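Ribbed cotton top grew after washing, normal?

pinfeather
Joined June
Posts: 198
2022-07-18
I bought a ribbed knit top from Cinness and washed it cold, then hung it on the line. It came off noticeably longer in the body. The label says cotton with a little elastane. Is this the wash or the hanging?

mudroom_k
Posts: 1,840
The hanging. Wet rib is heavy and the weight pulls the ribs closed and the length down. Dry it flat. I stopped using hangers for knits years ago.

oatfield
Posts: 247
I don't agree that it's always the hanging. I have two Thiele tops I hang every week and they're fine. Cheap rib grows whatever you do with it. How hot is your dryer? Ten minutes on low usually brings mine back.

mudroom_k
Please don't put elastane in the dryer to fix length. It works twice and then the hem goes wavy — ask me how I know. Soak it, roll it in a towel, lay it out and push the ribs together with your hands.

pinfeather
No dryer at my place anyway. I've been laying things out on the bed. Pink one on the gray grid sheet:

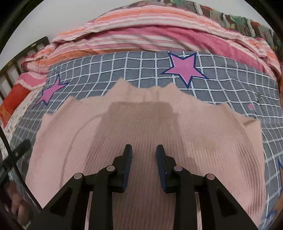

Re: Ribbed cotton top grew after washing, normal?

oatfield
Fine, flat works. It also takes forever in a humid house. I still say low heat is OK if the label allows it.

sallowtail
Check the spin speed too. My Eltent defaults to 1200 and I drop it to 600 for knits. Nirnau sells a mesh rack that goes over the tub, if you want your bed back.

pinfeather
Will try the lower spin. Does the rack sag in the middle?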